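Cardigan

A cardigan is a knitted garment with sleeves that opens down the front. It may close with buttons, a zipper, a belt or nothing at all, the last kind being sold mainly to people who do not mind a draft. A knitted top that has to be pulled over the head is a pullover, and the difference matters a good deal to anyone who has just had their hair done.

Name

The garment is named after the Earls of Cardigan, a British title taken in turn from a town in Wales. The usual story credits the seventh earl, an officer of the Crimean War, with wearing a knitted waistcoat to keep warm. Early versions often had no sleeves, and it is fair to say that the garment has aged better than the reputation of the officer.

Construction

Most cardigans are made in five pieces: a back, two fronts and two sleeves. The edges that carry the buttons and buttonholes are called bands. They are usually worked in rib, a stretchy pattern of knit and purl stitches, and they are where a cheap cardigan gives itself away. A poor band ripples like a lasagna noodle after the first wash.

Some hand knitters make the whole body as a closed tube and then cut it open down the front with scissors, a method known as steeking. Extra stitches are placed on each side of the cut to keep it from unraveling. Knitters describe the process as perfectly safe, often at some length and before picking up the scissors.

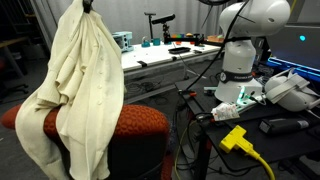
A cream button-front cardigan over the back of an upholstered chair.

Materials

Wool is the traditional choice. Cotton is cooler but heavier, and tends to grow longer with wear. Acrylic costs less and survives the washing machine, while cashmere is soft, warm and greatly admired by moths. An adult cardigan in medium-weight wool may weigh 410 grams, with chunky styles going well beyond that.

Care

Wool cardigans are best washed by hand in cool water and dried flat. Long storage on a hanger can stretch the shoulders into small points, giving the wearer the look of a minor bat. Folding prevents this. Pilling, the growth of little balls of fiber where the fabric rubs, can be dealt with by a comb or a shaver – slowly, as neither tool can tell a pill from a sleeve.

Regional styles

The Grasdale cardigan is a heavy farm style with a high collar and deep pockets, once knitted in undyed wool and now made in a shade called undyed. The Trarkberg is shorter and fastens with metal clasps. Both are worn at the Grasdale wool fair, held each July, when the weather is least suited to either.

See also: Pullover, Shawl collar, Steeking, Twinset, Waistcoat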